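How to Learn an Accent for a Self-Tape (When You Have a Week)

by Thabiso Moodley
Updated Apr 4, 2023

Got the sides, got the deadline, part calls for an accent you don't have. Okay. Quick version of what I do with my own students.

Pick one speaker. One. Not "British", not "Southern". A single person from the right town, right age, talking off the cuff. Interviews beat movies. An actor doing the accent is already a copy, and you'll be copying the copy.

Cut a short clip. Under a minute. Loop it while you do dishes, walk the dog, whatever. Don't talk yet. Just listen for two days if you've got them.

Then the mouth. Where does the jaw sit? Are the lips doing much? Say "um" the way your speaker says it. The hesitation sound gives you teh resting position, and most of the vowels hang off that.

Mark up the script. Pencil, not pen. Circle every R. Underline the vowels that change. I use one color per sound, my old scene partner used stickers, doesn't matter.

Whisper it, then overdo it, then pull back. In that order. Overdoing it feels awful and you need it anyway.

When I was up for the younger brother in Prarkammont I had about 800 words to get through and five days. Spent three of them on the first page. The rest came pretty quick after that.

Record yourself every night. Play your clip, then you, then the clip again. Fix the worst sound only. Tomorrow fix the next one.

Improvise in it. Order a coffee. Leave your sister a voicemail. Lines you've drilled will sound fine and then a producer asks how your drive was and the whole thing falls off. Happened to me in the room for Stirnwood, in January, not fun.

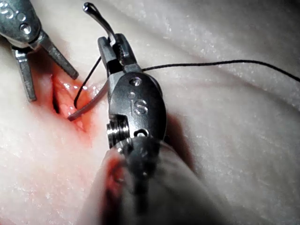
Should I stay in the accent between takes?

Depends on how fast you can get back into it. If you need a run-up, stay in it until you've sent the tape. If one line gets you there, drop it and rest your jaw.

Slating: use your own voice unless the notes say otherwise. Read the notes twice. Some casting offices want the accent from hello, and its always buried near the bottom next to the file name stuff.

Last pass, watch the take with the sound off. Stiff face means you're thinking about vowels. Do one more, faster, and send that.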